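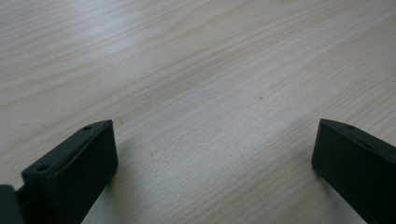 Table, cleared.

Thursday, February 20, 2025

Got up too early, couldn't settle. Parcel day. Tracking said between 8 and 12, so of course nothing till gone one. Had toast standing up at the window like a lunatic.

It's the Feltier knight. The big one, the one I put the deposit down on in November and then went very quiet about. Number 109 on the base. I don't know why the number pleases me so much, it's only a number, but I had a proper look at it before I looked at anything else. Stamped, not printed. Good.

Box inside a box inside a box. Polystyrene everywhere, still finding it in my socks. Two halves of foam taped together so tight I had to go and find the blunt scissors, and then the good scissors. Took me ages. Tea went cold, made another, that went cold as well.

First thoughts. Heavier than I expected. Paint on the face is lovely, really lovely, the eyes are straight for once (looking at you, Skineck wizard, top shelf, gazing at the ceiling and the door both at once). Cloak a bit shiny. I wanted it duller. In the shop photos it looked like old wool and in the flesh it's more like a raincoat. Might calm down once it's behind glass. Might not.

Sword is a seperate piece. Peg goes into the fist and it doesn't want to. Tried warm water on the peg, no. Tried hairdryer on the hand, bit better. Got it in the end with a noise I didn't care for. No crack that I can find. Have been back to check 5 times.

Also there's a rub on the left boot heel, tiny, grey showing through the brown. Do I complain? It faces the wall. Nobody will ever see the heel of that boot but me, and I'll see it every single time I dust. Wrote half a message to the shop. Left it in drafts.

Then the shelf problem. Measured twice last week and still got it wrong, because I measured to the top of the helmet and forgot the plume. Stupid. It goes in if you tip it, then you can't stand it up. So everything on the middle shelf has to come down one, and the Sudum beasts have to go somewhere, and there isn't a somewhere. They've been in that row since I moved in. Feels mean to split them. Tried them in pairs. Tried them at an angle. Looks like a bus queue.

Lunch, late, cheese and the end of the pickle. Must buy pickle.

Afternoon gone on the forum, mostly. Put up my number and a bit about the boot. Somebody with 2 of the same knight (2! where does the money come from) has the same rub on one and not the other. So it's the packing, not the painting. Made me feel better for no good reason. Then a long row about whether the second version will have the visor that lifts, which I read all of, and shouldn't have, and now I want the one with the visor.

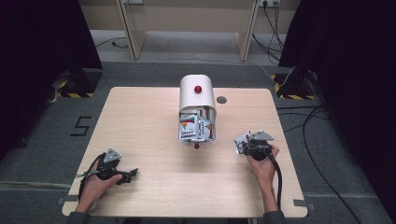

Keep the outer box, says Halfpenny Lane on the forum, keep every scrap of foam and the tape too if you can peel it, as you'll get a third less for it loose and you'll hate yourself. And don't glue the sword, whatever you do, a glued sword is a broken sword to a buyer.

Right, well. Hadn't glued it. Had thought about it. Put the glue back in the drawer.

But I'm not selling it! Everyone on there talks as if they're all going to sell up on Monday. I bought the thing to look at. Still went and fished the foam out of the recycling, mind you. The boxes are on top of the wardrobe now with the others and the pile touches the ceiling, so that's that, no more boxes, which means no more knights. We'll see.

Email from Ngata about the bust. Pushed back again. No date, "later in the year", sorry for any inconvenience. That's the third one of those. I could ask for the money back. I won't. I like the sketch too much, the one with the chin up.

Evening. Moved the lamp. Without the lamp the knight is just a dark lump by the curtain, and with it you get all the dents in the breastplate and the little strap underneath that you'd never know was there. Somebody sat and painted that strap. Buckle and all. Turned the base a touch to the left so the boot's right out of sight, then turned it back becuase the shoulder looked wrong.

Spent to date this year: not writing it down.

Deleted the draft to the shop. Then wrote it again, shorter. Just asked if they'd got a dab of the brown. Sent.

To do: pickle, felt pads for base, ring about the bins. Beasts are on the windowsill for now, out of the sun till morning, must move them before it comes round.

Bed. Went back in to look once more first.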